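Robotik im Alltag, Sommersemester
Handout zur 10. Sitzung: Hausarbeit und Werkstatt – was können Maschinen schon?
Stand: 28. Juni 2019
Bearbeitet von Ilari Lehtinen

1. Ausgangsfrage
Staubsauger- und Mähroboter gibt es im Handel seit Jahren. Beide fahren eine Fläche ab und fassen dabei nichts an. Die meisten Arbeiten in Küche, Lager und Werkstatt bestehen dagegen aus Greifen, Umsetzen und Ablegen. Um diese Arbeiten geht es in der heutigen Sitzung.

2. Starre und weiche Gegenstände
Ein Becher oder ein Holzklotz behält seine Form, wenn man ihn anfasst. Griffpunkte lassen sich vorab berechnen. Bei Beuteln, Tüchern und Kabeln ändert sich die Form mit jedem Kontakt. Die Berechnung von vorhin gilt dann nicht mehr, und die Steuerung muss während der Bewegung nachregeln. Das kostet Zeit.

3. Übungsaufgabe Stera
Im Projekt Stera sortiert ein Zweibackengreifer kleine Verpackungen. Im Februar wurden 217 Griffe protokolliert, davon 38 Fehlgriffe. Gezählt wurde als Fehlgriff:
- Gegenstand fällt vor dem Ablegen herunter
- Greifer erfasst zwei Gegenstände zugleich
- Greifer schließt ins Leere
Nicht gezählt wurden Griffe, die beim zweiten Anlauf gelangen. Diese Regel ist umstritten, siehe Aufgabe b.

4. Schwierigkeiten bei Snackverpackungen
Glänzende Folie spiegelt und stört die Tiefenmessung. Aufgeblähte Beutel geben nach, bevor die Backen Halt finden. Flache Päckchen liegen dicht auf der Unterlage, teils übereinander, und die Kante ist im Kamerabild schwer vom Nachbarn zu trennen. Eine gemusterte Tischdecke erschwert die Trennung von Vordergrund und Hintergrund zusätzlich. Menschen lösen das mit den Fingerspitzen und merken es kaum.

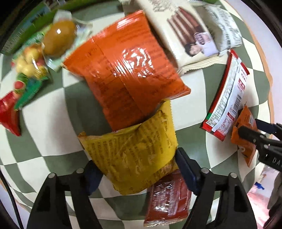 Für die Backen selbst werden zwei Bauweisen verglichen. Prerero verwendet nachgiebige Fingerpolster, die sich an den Gegenstand anlegen. Clediser arbeitet mit harten Backen und Kraftmessung. Im Seminarversuch waren weiche Polster bei Beuteln im Vorteil, bei schmalen Kanten die harten Backen.

5. Zwischenstand
Einzelne Griffe gelingen unter Laborbedingungen oft. Ein ganzer Arbeitsgang, etwa Tisch abräumen und alles in den Schrank stellen, gelingt selten ohne Eingriff. In der Werkstatt ist die Lage günstiger, weil Teile dort sortiert und in fester Lage zugeführt werden können.

Aufgaben bis zur nächsten Sitzung
a) Text von Kettunen lesen, Kapitel 2.
b) Fehlerquote aus Abschnitt 3 berechnen und die Zählregel in wenigen Sätzen beurteilen.
c) Eine Tätigkeit aus dem eigenen Haushalt in Einzelgriffe zerlegen und den schwierigsten Griff begründen. Abgabe auf Papier.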